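Cooking for a Crowd Without Losing Your Mind (or Your Back)

Posted 16 April 2021 in Kitchen Tips

I ran the lunch kitchen at the Irnton community hall for six years, and before that I was the person in my family who got handed the apron whenever anybody got married or buried. So I've picked up a few things about feeding a lot of people out of a kitchen that was built for making tea. Evie Sedgwick asked me to write them down before her first go at the spring lunch, and I figured I might as well put them here where the rest of you can argue with me.

Start with the oven, then pick the menu

Most people do this backward. They decide on lasagna, buy everything, and then find out on the morning that the hall oven takes two pans and one of those has to go in crooked. Go measure the oven. Take your biggest pan with you and physically put it in and shut the door. Then count how many of those you can bake in the time you have, and let that tell you whether you're serving lasagna or soup.

I love soup for a crowd, by the way. It stretches, it holds its heat, and if you have one big pot with veggies and beans and another with chicken, you've covered nearly everybody. Bread, butter, a big bowl of slaw, done.

Don't just multiply the recipe

Onions, beans, potatoes and stock you can multiply all day long. Salt, chili, cloves and anything else strong, go easy. I put in about half of what the math says, stir, wait ten minutes and taste. You can always add more. The year I made a curry for the choir I multiplied the cayenne straight up and we got through an awful lot of yogurt.

Cooking time changes too, and here I can't give you a rule. A huge pot of water takes forever to boil on a home-size burner, so I fill it first thing, lid on, before I've even taken my coat off. Onions in a crowded pan will steam and go gray on you. Do them in batches, or do what I do and roast them on sheet pans the day before with a little oil.

Rice is the one I worry about

Big batches of rice go gluey in the middle and stay hot for hours, and that's how people get sick. I bake mine: one part long-grain rice to two parts boiling water in a deep pan, a spoon of salt, foil crimped down tight, 375 degrees until the water's gone. Start checking at 30 minutes. It comes out fluffy and it frees up a burner!

If you cook anything ahead, spread it out to cool. Shallow pans, no more than two inches deep, and get it into the fridge within two hours. Don't put a whole stockpot of hot chili in the fridge and hope – the middle will still be warm at bedtime, and it'll heat up the milk as well. A cheap probe thermometer lives in my apron pocket. Hot food stays above 140, cold food stays below 40, reheated food goes up to 165, and I check the middle of the pan.

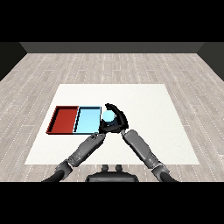
Now, portions. For a main dish I plan on eight ounces a head cooked weight for adults and half that for little kids, and then I add one extra pan for the people who come back. Tihomir Dumitrescu, who cooked alongside me for years and is a far better baker than I'll ever be, plans on everybody eating two rolls. He's right. I used to plan on one and we'd run out before the last table got up.

Serving is where you win or lose it on leftovers, too. Use a ladle or a scoop of a known size and have a grown-up holding it. I like a six-ounce ladle for soup and stew. Let folks help themselves to salad and bread as much as they like, but keep hold of that ladle.

Labels, labels, labels

Painter's tape and a fat marker. Everything that goes in the fridge gets what it is, when it was made, and what's in it that could hurt somebody: nuts, milk, egg, wheat, sesame, shellfish, soy, fish. I write the same thing on a card and stand it by the dish when it's served, with its own spoon. Keep the jars and packets until the meal's over so you can check if someone asks. And somebody will ask, usually while you're draining forty pounds of potatoes.

The shopping list, and what it cost

I keep every receipt in an envelope with the menu written on the front. Our harvest lunch came to 219 dollars for the food, and the only reason I can tell you that is the envelope. It makes the next one so much easier to plan. You'll see right away that you bought double the butter you needed and ran out of dish soap.

A few odds and ends

Put a damp dishcloth under your cutting board so it doesn't skate around.

Fill one sink with hot soapy water before you start and keep it going. Washing as you go sounds like nagging but I promise your evening self will be grateful.

Knives never go in the soapy sink. They go on a towel at the back of the counter, and one person washes them at the end.

Coffee takes longer than you think. Get the urn going a full hour before anyone sits down.

Bring your own can opener. I have never met a hall kitchen with a good one.

Evie wants to know how I do gravy for that many, and I do have a way, with roasted chicken wings and a couple of days' head start, but it needs a page of its own. I'll get it typed up before the end of April.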